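3.2 Materials and wear of the blocks

The blocks used in the sorting and stacking tasks are plain foam cubes in several colors. We chose foam because young children can drop it, step on it and throw it without harm, and because the noise in the room stays low. The set was bought from Pradetti as one bag, and the same bag was used in all 31 sessions. Before the first session each cube was wiped with a wet cloth and left to dry overnight.

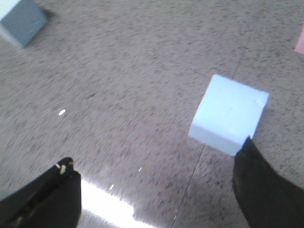

Wear was recorded by hand after every session. Two persons looked at each cube separately and gave it a mark from zero (like new) to four (must be replaced). We counted small dents, lost corners and change of color as different kinds of wear, as they do not come from the same use. A lost corner comes mostly from fingernails and from falls on a hard edge, while change of color comes from light and from washing. The light blue cube in the first picture, with a small notch near one corner, is of the kind we marked as one: the edge is broken, but the cube keeps its form and can still carry another cube. The children did not avoid such cubes. Several of them turned the damaged corner to the back before they began to build, and then forgot it.

The position of the cubes at the start was not fixed. The adult put them on the surface without order - some close together, some alone - and the child could move them freely for 15 minutes. We tried in the pilot to start with a straight row, but the children then took the row as a finished work and did not want to break it.
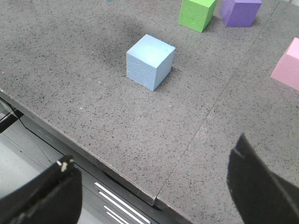 Figure 4. Foam cubes used in the sorting and stacking tasks.

On this point Ifigeneia Papadakis remarked, when she read an early version of this section, that a free start makes the sessions harder to compare, and that she would prefer three or four fixed layouts used in turn. Her own work with wooden blocks had shown her that a child who finds two cubes already near each other will often build there first. We agree that the start has an effect. We kept the free start in the main study, but we note the first cube touched in each session, so the effect can be examined later.

For the stacking task the rule was simple. The child was asked to make a tower as high as possible, and the tower was counted when it stood alone while the adult said the child's name slowly. Colors were not mentioned by the adult. In spite of this, many children looked for a second cube of the same color before they placed the first one, and they were not content when they could not find it.

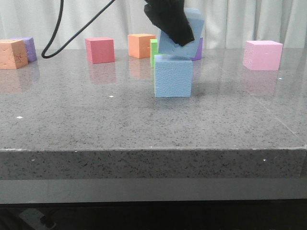

We therefore treat color matching as a behavior of its own and do not count it as a delay in building. The time spent in looking for a cube was measured separately, from the moment when the child's hand left one cube until it closed on the next. Sessions in which the child asked for help with finding a color were kept in the data, but they are marked with a star in Table 2. The handling of sessions that ended early is described in Section 3.4.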